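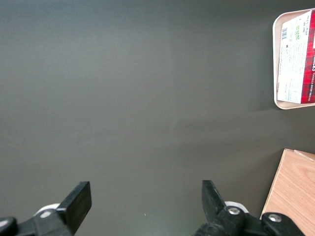

Wednesday, May 4, 2022
Tray-to-tray sorting, groceries set. Derance arm, wrist camera only, overhead camera switched off for the whole session.

Purpose: decide whether tray-to-tray transfer goes on the list of chores we tell Celtport the arm can do without a person standing over it. They want a yes or no on three chores: clearing a table, sorting a delivery, putting shopping away. This entry covers the middle one and says a little about the third.

Setup
Dark grey matte tabletop, as in March. Cream tray as source, wooden tray as target. Fingers are the flat black pads, not the ribbed ones. Pad screws checked with the small hex key before starting and again at the midday break. Grip force left at the March value. Table height not touched.

Controller is the Gebreyes build with the new approach planner. I turned off its automatic retry so that every miss is logged as a miss. With retry on, the log shows one long attempt and you can't tell a clean pick from four scrapes and a lucky one.

Totals
129 attempts, 105 good. Good means lifted, carried, released inside the wooden tray, and the item not damaged. That is 81 per cent. Of the 24 failures:
— 11 missed or slipped at the grasp
— 7 hit the tray rim on the way in
— 3 dropped in transit
— 3 released on the rim of the wooden tray

Boxes
The shortbread carton is the easy case and should be treated as such. Flat sides, stiff card, print all over it for the camera to hold on to. The one difficulty is orientation. With the long edges running away from the arm the wrist has to be square to them before the fingers close, otherwise one pad touches first and pushes the carton into the rim. The planner gets this right when it sees the whole box. When the box is partly out of view it guesses the centre from the visible part and comes in off to one side. Two of the rim hits were this. A second look from higher up would cure it, at a cost of a few seconds per pick.

I would let it sort cartons unattended.

Round things
Less good. Most of the grasp failures belong to the bottle and the lemon. Flat pads on a curved body give a narrow contact, and if the closing line is not through the middle the item rolls out. The lemon also presents differently depending on which way the tip points: across the long axis it holds, along it the pads ride up over the ends.

The bottle on its side wants to be taken by the body, square to its length. The planner prefers the neck because the neck is narrower and scores higher for pad clearance. Taken there, the base swings down during the lift. All three transit drops were neck grasps. I have asked Arkik for a way to weight the score by estimated centre of mass; until then the neck region can be masked by hand, which rather defeats the object.

Glare on the cap upset the outline a few times. Lowering the bench lamp helped. A kitchen will not have a bench lamp that can be lowered to suit.

Items close to a rim are the worst of both. The outer pad needs a gap to go down into and there often isn't one. A person would simply nudge the lemon inwards with a fingertip first. We have no nudge move. It should be written before anything else on this list. 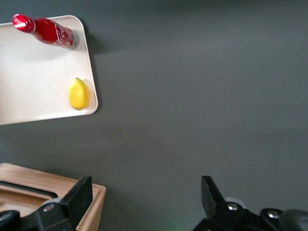 Timing
Median of 14 seconds per item from start of approach to release. I did the same set by hand for comparison and stopped the clock at under two seconds an item, without trying. Speed matters less if the thing runs overnight, but it does rule out anyone waiting for it.

Answer for Celtport
Sorting a delivery: yes for cartons, no for mixed goods. Putting shopping away: no. It needs everything above plus shelves and doors, and we have done neither. Table clearing still to be tested, separate entry.

To do
— nudge move, straight push of 30 mm, stop on contact force
— higher second look when the outline touches the image border
— repeat the round items with the ribbed pads, same force
— log wrist angle at first contact, currently only logged at close
— softer release height over the wooden tray, it lets go too early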